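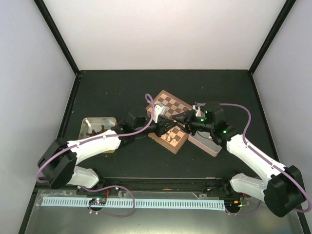

# Manipulación con dos brazos: apuntes de la visita a Zuccaro

Robótica aplicada, bloque 3. Fecha de la visita: 2024-02-22

El taller de Zuccaro abre sus puertas una vez por curso y este año nos tocó la sesión de mañana, ¡con la célula bimanual en marcha! Ubaldo Melis llevó la demostración y Gadisa Araya se encargó de las preguntas sobre control. Estos apuntes recogen lo que entra en la práctica de marzo, más algunas cosas que me parecieron demasiado bonitas para dejarlas fuera.

## 1. La tarea

Dos brazos, un tablero de ajedrez y las piezas. El ejercicio que la gente de Zuccaro llama «Vustusa» consiste en llevar piezas de los recipientes laterales al tablero y del tablero a los recipientes. No se juega ninguna partida. Lo difícil (y lo divertido) es lo de antes: coger una pieza tumbada dentro de un montón, enderezarla y dejarla de pie en su casilla.

Fijaos en tres decisiones de montaje:

- **El tablero va girado**, con una esquina hacia el fondo. La orientación de las casillas no coincide con los ejes de la mesa, así que quien programe suponiendo filas paralelas al borde se equivoca desde el primer movimiento.
- **Las piezas oscuras están amontonadas en una bandeja metálica**, a la izquierda. El interior brilla, y los reflejos son un clásico de los errores de segmentación.
- **Las pinzas se encuentran sobre el tablero.** Ese volumen compartido es el tema central de la visita y de la sección siguiente.

## 2. El espacio compartido

Con las puntas de los dedos tan juntas, cada brazo es un obstáculo móvil para el otro. Araya explicó dos estrategias:

1. *Reserva de zona.* Un brazo pide el centro, entra, termina y lo libera. Es segura y fácil de depurar, pero lenta.
2. *Planificación conjunta.* Las dos trayectorias se calculan como un solo problema. Permite pasarse una pieza de pinza a pinza -- ¡lo que todos queríamos ver! -- a costa de un espacio de búsqueda mucho mayor.

El planificador que usan se llama Flunari y combina las dos: reserva por defecto, y cálculo conjunto cuando la tarea pide un traspaso. En el registro que nos enseñaron había 1.073 movimientos planificados, 92 de ellos con traspaso. El tiempo medio de cálculo de un traspaso era de 800 ms, frente a 140 ms en un movimiento con reserva. Apuntad esas dos cifras, que volverán en el ejercicio 2.

## 3. El cableado también es diseño

Me encantó que alguien preguntara por las mangueras moradas. Van sujetas al antebrazo con bridas claras, rodean el codo y suben hasta la muñeca formando un bucle. Ese bucle es holgura: si la muñeca gira y la manguera va tensa, tira del conjunto o se suelta. Melis insistió en que la longitud sobrante se decide con el brazo en sus posturas extremas -- nunca en reposo.

La electrónica de la parte delantera, con sus indicadores de colores, queda fuera de la superficie de trabajo. Para la memoria de la práctica, dibujad el recorrido del cable además de la cadena cinemática.

## 4. Ejercicios para marzo

**Ejercicio 1.** Escribid la transformación entre el sistema de la mesa y el del tablero para un giro cualquiera θ. Comprobadla con las cuatro esquinas.

**Ejercicio 2.** Con los datos de la sección 2, calculad el tiempo total de planificación del registro. Suponed que todos los movimientos sin traspaso usan reserva.

**Ejercicio 3.** Proponed un criterio para elegir qué brazo coge una pieza situada en el centro. Vale cualquier idea defendible, también las raras.

Lectura: el cuaderno técnico de Cerkham sobre agarre en montones, capítulos 2 y 4. Está en la carpeta del curso. Las dudas del ejercicio 2, en tutoría; traed las cuentas hechas aunque no salgan.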